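The Patient Work of Teaching an Arm to Set the Table

At the Vorimier laboratory, the morning begins with the toys. An operator takes the box from the shelf and puts its contents on a white table: dishes, toy fruit, a frying pan, whatever the task sheet asks for. Then she sits down, takes the control handle in her right hand, and moves a robot arm as if it were her own, only slower. When the task is finished, she presses a pedal and the recording is saved. She puts everything back in a new arrangement and starts again.

This is done 200 times per day at each table, if the day is a good one. In a bad day the number is closer to half of it, and the reason is usually something small, like a loose cable or a task sheet that two people understood in two different ways.

The project is called Namitz. Its aim is easy to say: a single learning system which can do simple kitchen jobs on request, with objects it was not trained on one by one. To reach this, the system needs examples, and the examples must come from people. A language model could be fed with text that was already written. For the movement of a gripper toward the edge of a plate, there was no such library waiting. Vorimier has to make its own.

I spent several days in the building in March, and what surprised me most was the quiet. I had expected motors and alarms. The loudest thing in the room was the coffee machine.

Each recording is called an episode. It holds the camera views, the positions of the joints, the state of the gripper, and one sentence which says what was asked. "Put the strawberry on the plate" is one such sentence. "Move the ketchup next to the bowl" is another. The sentences are short on purpose, but the team has learned that they should not be always the same. People in real kitchens will say "put," "place," "set down" or only "strawberry, please," and the system should have heard all of them.
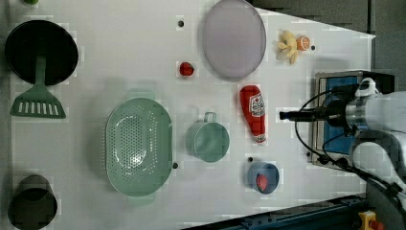 Volume 7

The toys themselves are the subject of long discussions. Real fruit was tried in the beginning and given up, as it changes from one day to the next and leaves juice on the table. Plastic fruit stays the same for months. It also brings a problem of its own: a toy tomato is lighter than a real one, and an arm that has learned on toys may close its fingers too weakly when the real one comes. The engineers answer this with a second group of objects, heavier and softer, which enter the program later.

Then there is the question of where things lie. In the first season of the project, operators arranged the table in the way that people arrange tables, with cups upright and the plate near the middle. The model became very good at tidy tables. When somebody laid a spatula across the pan, it did not know where to begin. Today a small program called Hurkitz draws the positions by chance before each episode, and the operator follows it, even when the result looks like the end of a children's birthday party.

Mistakes are also kept. I found this strange at first. If the gripper misses the handle of a measuring cup and the operator corrects it, the whole movement stays in the record, with the correction included. A system which has seen only perfect work does not know what to do after its first error. Only episodes with broken data, or where the wrong object was moved, are taken out. Of 193 episodes checked on one afternoon of my visit, 23 were removed in this way.

The checking happens in a separate room, on two large screens, and it is the least loved part of the job. A reviewer watches the episodes at a higher speed and compares each with its sentence. It is tiring for the eyes. Operators therefore change places with reviewers after lunch, and several told me that they drive the arm better since they have had to watch their own recordings.

A good operator is not necessarily a fast one. The supervisors look for movements that are smooth and that have a clear intention — no circling above the object, no long pause while the person thinks. Many of the best came from work with their hands, such as sewing or dental technique. New people practice for a full week before any of their episodes are kept.

The collected material goes at night to a partner company, Ha, which trains the model and sends back a new version for testing. The test uses the same tables and the same arms, but now the operator's chair is empty. Someone types a sentence, and the arm begins to move. On the evening I was there, it stopped for a while over a bowl, turned a little to the left, and started to go down.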